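4. The covered table and the seat beside it

Read section 3 first if the table is still folded. The Hurkton table goes up in the same way in every room, and this section assumes it is standing, level and wiped down.

The leaflet that ships with the table says it can be dressed "in moments." Allow longer. The leaflet also shows a bare room with no chairs, no outlets and no one trying to walk through, and we have yet to work in a room like that.

4.1 Laying the cloth

1. Check the size on the hem tag. The cloth should be 73 inches on its long side. If the tag is missing, measure. Do not trust the number on the storage bag, as bags get swapped.

2. Shake the cloth out away from the table and look at both faces. On some prints the wrong side is nearly as strong as the right side, and the mistake only shows once everything is on top.

3. Set the center fold on the middle of the table and open the cloth toward the ends.

4. Pull the corners down by hand. Smooth from the center out, with a flat palm.

5. Check the drop. It must stay at least 2 inches clear of the floor on every side where people walk.

NOTE: Table clips are sold as essential. Régis Gilbert tried a set at Kaewkla and took them off before lunch. They hold a thin cloth well enough in a draft. On a heavy one they mostly leave dents.

CAUTION: Do not iron a cloth on the table top, whatever the fabric care card says about "light touch-ups in place." The card was written by people who do not have to replace the table.

4.2 Choosing what goes on top

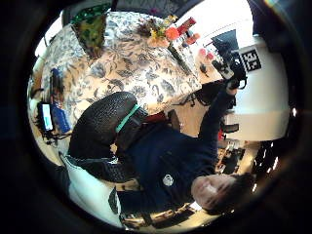 A busy print is often recommended because it "hides everything." We are doubtful. It hides crumbs and small water marks, and it also hides pens, keys and earring backs, so check the cloth by touch before folding it away. Where the pattern is large and leafy, as with the dark blue and gray on cream used on this table, keep the flowers warm in color. Orange, yellow and pink stand out against it without much help. Blue flowers would probably get lost, though Josiane Gautier disagrees and is welcome to try it.

1. Put the tallest piece down first and leave 12 inches between it and the table edge.

2. Add one piece of greenery. A second one rarely improves anything.

3. Sit down in the nearest chair and look across. If you cannot see the other person over the flowers, move the flowers to one end. Do not shorten the stems yet.

4. Place a saucer or mat under any pot that holds water. "Self-contained" on the label means very little.

NOTE: Flotine fabric spray is supposed to make spills bead up. Coffee did bead up in our test. Then it rolled to the hem and soaked in there. Use the spray if you have it, but do not buy it for this.

4.3 Placing the chair

1. Stand the chair with its back to the table if the seat is for someone facing the room, or tucked under if it is for dining. Decide now. Turning an armchair around later drags the cloth.

2. Leave 31 inches behind the seat for passing. The Oda planning sheet gives less, and its drawing shows a person with no coat and no bag.

3. Check that the arms do not catch the hem when the chair slides back. Test this with someone sitting in it, as padded seats sink.

4. Lay any loose throw or cushion last. If it slips off twice, leave it off.

CAUTION: Keep the cloth from trailing over the chair back. A person standing up can take the whole arrangement along.

4.4 Final look

Walk around the table once before anyone sits down. Check the cloth from the side as well as the front, and compare its edge with something straight nearby.

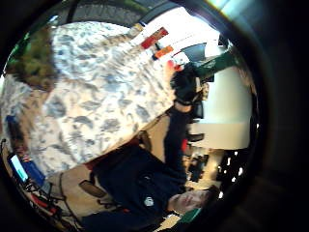 Figure 4-2. Patterned fabric and a fuzzy green mass, with a white surface, two labels and a plain wall beyond.

1. If the edge of the cloth runs off at a slant, pull from the low corner only.

2. Lift phones, chargers and paperwork off the cloth before pulling. Sarmīte Šimkus asks that they be handed back to their owners and not piled on the chair.

3. Read any labels on neighboring equipment before moving it to make space. If a label is not clear, leave the item where it is and shift the table.

4. Look again from the doorway. Most faults people complain about can be seen from there.

For folding and storage, see section 5.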